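Kitchen & Home > Coffee > Interviews

Descaling, gaskets and hard water: a repairer on home espresso machines

May 11, 2023
By Hugo Villanueva

Print | E-mail

Anton Fedov has repaired espresso machines at his shop in Farnitz since he gave up fitting boilers. He keeps a numbered ledger of jobs, and the machine on the bench when I called was number 1514, a Tulex pump model with no pressure.

"Scale," he said. "It's nearly always scale. The owner thinks the pump has gone, and the pump is fine."

Farnitz has hard water, and Fedov tells customers to descale every two months if they use the machine daily. He uses plain citric acid and does not object to the branded sachets, though he thinks they are dear for what they are. Vinegar he won't have in the shop. "You can smell it for a week and it's no good for the seals."

His method is to run half a tank of solution through the group, switch off, wait twenty minutes and run the rest. Then he puts through at least two full tanks of clean water. "People do one and say the coffee tastes sour. Of course it does."

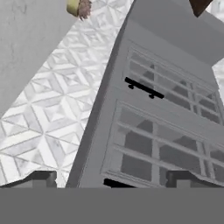

The second most common job is the group gasket, the rubber ring that the filter holder locks against. Once it hardens, water comes down the outside of the handle. Fedov says the part is cheap and most owners could change it themselves with a small screwdriver and some patience. He had 3 on the counter that morning, all brittle enough to snap.

I asked about back-flushing. He said it depends on the machine. "If there's a three-way valve, yes, once a week with water. If there isn't, leave it alone. Read the booklet."

He is less strict about filter jugs. They help, he said, but they don't let you off descaling, and an old cartridge does very little. He changes his own in March and then whenever he remembers.

At home he drinks from a lever machine made by Boonyarit, bought second-hand for 100 euros with a cracked drip tray. He has never replaced the tray. "It doesn't leak much," he said, and went back to the Tulex.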